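# Carkley 101 Speed-of-Light Bench Kit

Measures the speed of light in air over a folded path on a lab bench. Sold to high schools and first-year college labs. Ships assembled, with the mirrors in a separate tray. 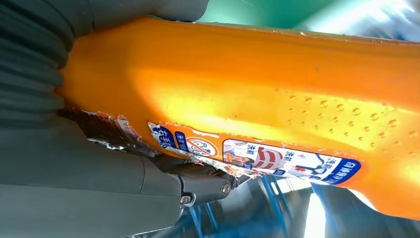
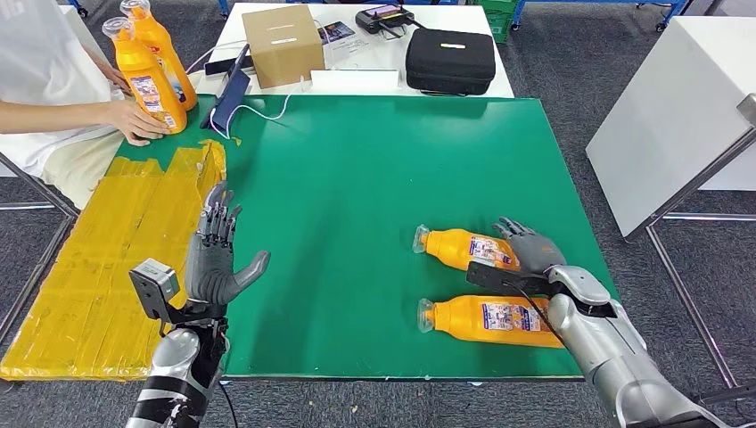 Photos: Folke Nyberg

## How it works

A pulsed red laser sends light to a far mirror and back. A beam splitter sends part of each pulse straight to the first detector, and the returning part goes to the second. Students read the delay between the two on an oscilloscope, move the mirror, and repeat. Plotting path length against delay gives c from the slope, so fixed delays in the cables drop out.

## In the box

- Laser and detector unit
- 3 front-surface mirrors on kinematic mounts
- Beam splitter
- 2 matched signal cables
- Power supply
- Printed lab guide by Irja Ahonen

## Specifications

- Longest folded path: 25 m
- Detector thread: M6
- Unit length: 38 cm

An oscilloscope isn't included. Use one with a bandwidth of 100 MHz or more.

Clean the mirrors with dry air only. Replacement mirrors are sold singly. Orders placed in July ship in time for the fall term.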